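Write the rule before you write the checklist

August 16, 2025

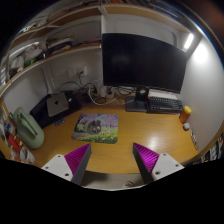 I have a soft spot for short rules. Give me six lines taped to a wall over a forty-page binder any day, and yes, I have written the forty-page binder, so I get to say that. It was for a warehouse outfit called Wolleck, and I'm fairly sure two people read it, one of them my wife.

So when Oduor Kioko asked me back in April to look over the good-practice guide for hand-held gripper recording at Clumasholm, I said sure, send it. It came to 43 pages! Most of it was about desks. How clear the desk should be, which way the keyboard faces, what to do with charging cables (coil them, label them, put them in a tray). Somebody had put real care into it, and I still think they were working on the wrong problem.

My gripe is this. If you want a robot arm to someday pick up a pair of glasses or slide a mouse pad over, it has to cope with the way people live, and people live with cables. They leave the laptop on top of something else. They have a shelf where a plastic bag has been sitting since who knows when. A rule that says "tidy before recording" gives you a lot of very pretty footage of a home that doesn't exist, and then everyone acts shocked when the thing can't find a bottle next to a wall.

Oduor disagrees with me on this, by the way. His view is that a messy start makes sessions hard to compare, and that a new person needs some kind of baseline or they'll spend the whole morning fussing. That's fair. I've watched people fuss. But you can write down what the room looked like without changing the room first. One line in the log, done.

Where I do want strict rules is on the stuff that hurts people or wrecks the data later. Ask before you record in someone's home, and ask again if you come back. Look for mail, cards, screens and family photos before you start, and let the owner decide what gets put away. Check the fingers for wear at the start of the day. Keep your other hand out of the gap. If a session goes wrong, keep it and mark it wrong, don't quietly delete it. Kinero's first batch was 2000 clips with the failures thrown out, and I spent most of a winter wishing I had them.

Those would fit on one sheet. You could read them standing up, with the gripper already in your hand.

The other thing I'd fight for is a date on the sheet and a name next to it. At Tamihana we had a rule about lamp height that no living person could explain, and we followed it for ages, because it was laminated. I'd like every rule to come with somebody you can go and argue with.

Oduor has cut the guide to 40 pages so far. We're having lunch about it.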